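# Comparing Robot Grippers at Home

*First posted Apr 4, 2018. Part of the Clarkanstead makers' wiki, where articles are written by whoever did the tinkering, so you're stuck with me on this one.*

**Gripper comparison** is the business of putting different hands on the same robot arm, giving them the same jobs, and seeing which ones you'd want to live with. Big labs do it with force plates and printed test objects. I do it with things I'd otherwise throw in the recycling, a black cloth, and a notebook that has coffee on it. This article covers the way I go about it, the words I use for things, and what I found when I put the Birkett and the Darnier up against each other.

## What gets compared

A gripper comparison can mean a lot of things, so let me say what I mean by it. The arm stays put. The controller stays the same. The camera stays at the wrist. The only thing that gets swapped is the hand, along with whatever adapter plate the hand needs (and oh boy, do they need adapter plates).

People sometimes ask me to compare arms in the same article. I've tried, and I ended up with a table so full of footnotes that I couldn't read it myself! If you change the arm, the hand has a different weight limit, the wrist camera sees things from a new angle, and the cable is suddenly too short. Do arms on their own page.

## The setup

My arm is a white one with rounded segments and blue bands at the joints. It lives in a normal room, next to a white wall with stickers and sparkly bits on it, and I work with the lights and windows as they are. I know some folks build a proper enclosure with even lighting, and if you've got the space, lovely. I like knowing how a gripper and its camera behave in a room where a person might want the thing to work.
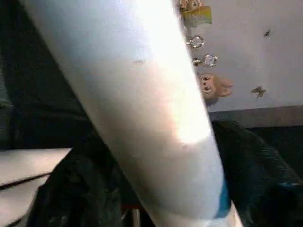
*The arm close up, with its blue band toward the bottom and the wall decorations off to the right.*

A word on glare, as it eats up more of my time than the motors do. A white arm near a white wall in strong light is hard work for a small camera. The bright patches go to nothing, and the dark cloth goes to nothing in the other direction, and you're left guessing where an edge is. Locking the exposure helps some. I lock mine on the object and let everything else go where it wants.

### The controller

I run everything from a Zestano board, with the same script for both hands. The script does four things: move above the object, come down, close, lift. I add a hold at the top before it puts the object back. You could get much fancier than this, and I had a version with a learned grasp planner for a while, but then every failure turned into an argument about whether to blame the hand or the planner. A dumb script fails the same way every time, and I find that restful.

One thing I'd tell anybody starting out is to write down your closing speed. I didn't, the first time, and had to redo a whole run in October when I realized the Birkett had been closing at its factory default and the Darnier at a number I'd typed in months before.

### The camera

It's a small one, mounted at the wrist, looking down along the fingers. It's cheap and it focuses wherever it likes. I compared it for a bit with a camera on a stand, and the stand camera gave me much nicer video, but it couldn't see the contact point once the hand was down. The wrist camera gets the contact point and loses everything else. If you can only have one, I'd take the wrist.

## Test objects

There are official object sets you can buy, and they're great for comparing your numbers with somebody else's. I use household stuff. My rule is that each object should be annoying in its own particular way.

The frosted cup is annoying because it's tall and round, and because the material passes some light through, so anything that relies on finding a crisp edge has a bad day. The pale blue doesn't help, and neither do the darker blue shapes on it, which a simple color filter will happily mistake for an object of their own. I spent one whole evening with the arm aiming lovingly at a blue blob.

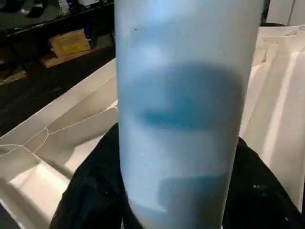 Photo: wrist camera, Clarkanstead makers' wiki. Free to reuse with credit.

The cup also taught me to pay attention to what's behind the object. Crumpled paper and folded cardboard throw up all kinds of bright edges and creases, and if your detection code likes vertical lines, it'll find plenty of them. I leave that kind of thing in for what I call the messy runs. For the clean runs I move it out of view and use cloth only. Both sets of numbers are worth keeping, and please, please label which is which.

The other regular is a white plastic container with a threaded neck. I love this object. It has round parts, flat parts, creases and a molded flange, all in one piece, so depending on where the hand comes down you're testing a completely different grasp. Come in at the neck and you've got a nice cylinder with ridges to hang on to. Come in at the shoulder and the faces slope away from each other and the fingers want to skate off.

## Kinds of gripper

For anybody new to this, the hands you'll run into at hobby prices are mostly these:

- **Parallel jaw.** Two fingers that slide toward each other and stay parallel. Simple, strong, easy to model. Both of the hands in this article are this kind.
- **Angular or pivoting jaw.** The fingers swing shut on hinges. Cheaper, but the contact angle changes as they close, and round things tend to squirt out.
- **Suction.** A cup and a pump. Wonderful on flat smooth surfaces, hopeless on cloth.
- **Soft fingers.** Bendy fingers that wrap around things. Gentle and forgiving, but I've never gotten a pair to place anything exactly where I wanted it.

There's plenty more (magnets, jamming bags, hands with a silly number of joints), but I haven't used them enough to say anything useful.

## Birkett against Darnier

### How I scored it

Each hand got 100 tries on the container, split between the neck and the shoulder. A try counted as good if the object came up and stayed up through a hold of 6 seconds. Anything that slipped, tipped or got shoved across the cloth was a miss. I didn't give half points. I used to, and I noticed I was more generous to whichever hand I'd paid more for!

### Results

The Darnier managed 68 good tries, and nearly all of its misses were at the shoulder. The Birkett did better overall but I'm not going to quote a figure for it, as I lost part of that log when the card filled up and I don't want to guess. I'll rerun it and put the number in.

What I can tell you is how they felt to use. The Birkett closes slowly and keeps pushing, so when it meets a slope it tends to settle into whatever dip it can find. The Darnier snaps shut. On the neck that's perfect, quick and tidy. On the shoulder one finger gets there a hair before the other, the container turns, and off it goes. Slowing the Darnier down helped a bit, though then it got fussy about holding its grip at the top.

Finger width mattered more than I'd guessed. A wide finger spreads its push out nicely on a flat face, but near the flange it can land half on and half off. Narrow fingers fit in the gaps and then mark softer plastic.

### Fingertips

If you take one thing from this page, let it be this section. I swapped tips on both hands, and the difference between a bare tip and a rubbery one was bigger than the difference between the two hands. Blunt, rounded, grippy tips were my favorites on the container. They press in at one spot and don't much care what angle the wall is at.

The catch is that grippy stuff collects dust, and dusty tips slide. I wipe mine every ten tries or so with a damp cloth and let them dry before I go again. Black tips over black cloth are also a pain for the camera, by the way. You lose the outline of the finger completely except where something pale is behind it. I keep meaning to try a gray cloth.

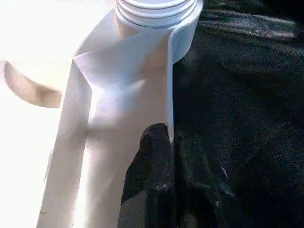
Yvonne Bellamy wrote in to say that she gets far fewer slips at the shoulder by turning the wrist before closing, so that both fingers meet the plastic at the same slope, and that she'd want to see that tried before the Darnier gets marked down for it. She also thinks wiping the tips changes the results enough that it should be done before every single try or else not at all.

She's got a point on both counts. Turning the wrist does help; I tried it on a short run and the container stopped spinning quite so eagerly. I left it out of the scores because my script uses one wrist angle for everything, and choosing a fresh angle per object starts to feel like testing me instead of the hand. Still, a person buying one of these will surely turn the wrist, so I'm going to add it as a separate run. On the wiping, I've switched to doing it before every try. It's dull, but I listen to the radio.

## Common mistakes

**Swapping hands without redoing the tool offset.** Every hand is a different length. I've driven fingers into the table more than once by forgetting this, and one of those times cost me a set of tips.

**Letting the cable pull.** A stiff cable tugging on the wrist looks just like a weak gripper. Strap it loosely along the arm and move the arm through its whole range by hand first.

**Changing two things at once.** I know, I know. But it's late, you've got the screwdriver out already, and you figure you'll put on the new tips *and* update the firmware. Don't do it. Go to bed.

**Trusting the gripper's own "object held" signal.** Both of my hands have one. Both have told me they were holding something while the object lay on the cloth. Check the camera or check with your eyes.

## Still to do

- Rerun the Birkett on the container with a bigger card in the logger.
- Wrist-turn runs for both hands.
- Gray cloth.
- The 2 adapter plates I use are my own design and the drawings need cleaning up before I share them. Carol Holroyd has offered to redraw them properly, and once she has, I'll put the files on the adapter page.

## See also

- Adapter plates
- Wrist cameras and exposure
- Zestano board: first setup
- Fingertip materials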